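# Déclaration d'une collecte de déchets organisée en bord de rivière

Notre association prévoit un ramassage de déchets sur les berges, à Niven, dans le cadre de la Journée mondiale de l'environnement, en juin prochain. Nous attendons plus de 40 participants. Convient-il de demander une autorisation à la commune, et sous quel délai ? Qui prend en charge l'évacuation des déchets collectés ?

Heriberto Ledesma, association Clarirex

**Kirsty Swanson**

Bonjour,

Toute collecte ouverte au public doit être signalée au service Environnement de la mairie. Nous recommandons un dépôt du dossier deux mois avant la date retenue. Celui-ci comprend le plan du parcours, l'attestation d'assurance de l'association et les coordonnées d'un responsable joignable. Si une partie de la berge est privée, l'accord écrit du propriétaire est également requis.

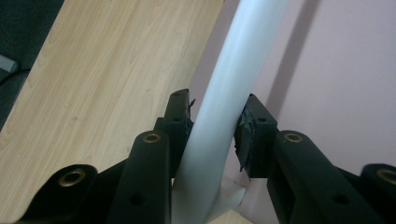 *Tube courbe gris clair, tenu entre deux doigts de préhension noirs.*

L'évacuation est convenue au préalable avec le service de propreté, qui fixe le point de dépôt. Les objets coupants et les bidons au contenu inconnu ne doivent pas être déplacés ; leur emplacement est à communiquer au service.

Mis à jour le 2025-09-27.

**Jastine**

Pour nous, la mairie avait fourni les sacs mais pas les gants. À demander dès le premier courrier. Comptez quatre personnes par groupe, un groupe par rive. Pour le délai je ne sais pas, cela dépend sans doute des communes.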